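Ok, thread on the grasping result, since a few of you asked. Typing fast, lab closes soon. 1/

Short version: we trained a gripper policy only in sim, with the room behind it scrambled every episode, and it holds up way better on new rooms than the one trained in a plain room. 2/

The setup. Two fingers, wrist view only, one object per episode. No depth, no force reading. The policy gets the image and how far open the fingers are, thats it. 3/

Everything runs in Sevville, our in-house sim. The room generator is called Roklow. It throws in walls, panels, furniture, picture frames, all with random textures and at angles no sane person would hang them. Ugly on purpose. 4/

We did 1,453 training rooms. First try had way fewer and the policy just learned the rooms. You could tell because it would reach fine in the ones it knew and then wander off in anything new. Sad to watch. 5/

Main number: 96 percent of grasps held in rooms it never saw. Held = still between the fingers after the lift and a small shake. If it slips during the shake it counts as a miss, even if it gets caught again. 6/

Plain-room baseline on the same test rooms was under half that. Same network, same training time, same objects. Only the rooms changed. 7/

Stuff people asked in DMs. Yes the test rooms use different textures, not just new layouts. No, we didn't tune on them. Tuning was on a separate set and I kept the test set locked till February. 8/

Spheres were the worst object by far. Flat fingers, round thing, tiny contact patch. Boxes forgive you for being a bit off center. A ball doesn't. 9/

Also our ball is a mesh, so the contact points jump from one little flat face to the next. Part of the slipping may be that and not the policy. Finer mesh helped some, slowed everything down a lot. Still fighting with this one. 10/

What didn't work: random lighting by itself. Barely moved the number. Random textures by themselves helped more. Moving big stuff around behind the object helped the most – my guess is it stops the network from using the horizon as a ruler. Just a guess, havent tested it. 11/

The real arm is next. We have 2 grippers in the Niven room and only one is calibrated so dont hold your breath. A handful of real grasps so far, not enough to quote a number and I won't. 12/

Training cost, for those who care: over 11 hours on one machine. Most of that is rendering. You could cut it by making smaller images but then the far edge of the object gets mushy and the closing step gets worse. 13/

Code is a mess, will put it up on the Fludico page once I've cleaned out the hard coded paths. Room generator first, then the training script. 14/

One thing I'd change: we only score the final hold. Should have logged where the fingers first touch. A lot of the holds on the ball are kind of perched high and I'd like to know how many of those would survive a longer carry. 15/

Anyway. Ball grasp, wrist view, one of the Roklow rooms. 16/ 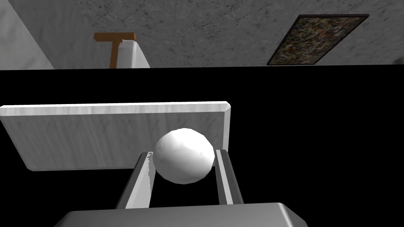
fludico_reader: Did you try freezing the room and only moving the camera mount a little each episode? We got a decent chunk of the same gain that way and it renders a lot faster. Would be curious how it does on your locked test set.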